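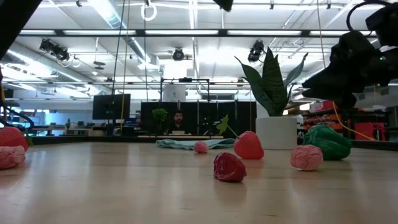
Work and Automation – week 2 handout
Thu 22 October
Notes by Mairéad Horgan. Rough, will tidy before the exam review.

Left over from last time: job vs. task. A job is a bundle of tasks. Machines take tasks. Keep the two apart in your essays, half of you didn't.

Case for today: Clusstead, packing site at Clevthorpe. Mixed produce, sorted by hand until April. Then one arm on the line, picking peppers and loose fruit into trays. 12 people on the shift before, 12 after. So no change? Look at what they do all day.

Before
– pick, check, turn, place. Same motion, whole shift
– talk across the belt
– slow down together when someone is tired

After
– clear jams, reset the arm when it stops
– pick up whatever it drops or skips (soft, shiny, odd-shaped stuff mostly)
– log each stop on a tablet
– two people now sit at a desk most of the day, watching and labeling bad picks

Pay: same grade. The desk pair asked for a higher one and were told labeling is "light duty". Come back to this, it's the main point of the reading.

Who knows what. The packers can tell a bruised pepper by feel. That was never written down anywhere. When the arm came in somebody had to put it into words for the engineers, and teh packers did it on breaks, unpaid. Is that training? Consulting? Munshi (chapter in the pack) calls it handed-over skill. I think the term is too soft but use it for now.

Pace. Old line: target of 249 trays a shift, and the crew decided how to get there. New line: the arm sets the beat and people fill the gaps. Waiting, then rushing. Several said the waiting was worse. Less lifting though, and fewer sore wrists, don't leave that out just because it spoils your argument.

Praritik interviews – read 1 and 4, skip the rest. Interview 4 is the supervisor. Note how often she says "the system" when she means a decision a manager made.

For seminar, bring a page on one of these:
Who should own the log of stops?
Would you pay the desk pair more? On what grounds?
Pick a job you have had. List its tasks, mark the ones you would gladly give up and see what is left.

Reading response is 100 words, no more. I stop reading at the limit. Hand in on paper, the upload page is still brokne.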